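Bowl cell, post-fault check – Vatcombe, bench 2
Checked by: Soledad Marín, Thursday
Fault 1029, left arm lost grip force mid-lift and didn't stop. Reset at 18 cycles in, same again.

1. E-stop, both sides. OK. Left button stiff, still trips.

2. Gripper pads, left. FAIL. Pad worn through on inner finger. Swapped for Dikden spare.

3. Gripper pads, right. OK, some glaze dust. Wiped.

4. Cable by the yellow bowl. WATCH. Yellowish one down the left side, thin, hangs free. Not the cause as far as I can tell but I want it clipped before anyone runs full speed. Girard has clips.

5. Bowls and riser. OK for slow run. Big teal on the table, small teal and a yellow up on the green shelf. Checked the big one for chips by hand, none found. Keep the large bowl clear of the shelf legs when you reset, teh last layout file had it too close. 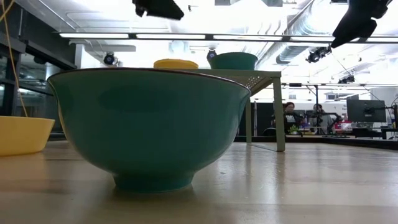
6. Force limit. FAIL, then OK. Was set to 284, shoud match the Flinosham sheet and didn't. Put back, saved, rebooted, read it again. Don't load the old profile.

7. Stop on dropped grip. NOT DONE. Needs two people, one at the button. Will do after lunch with Girard.

8. Overhead cameras. OK. Glare on the right side of the table is bad – tape or a mat would help, low priority.

Status: slow speed only, hands out, until 7 is signed. Tag stays on the controller.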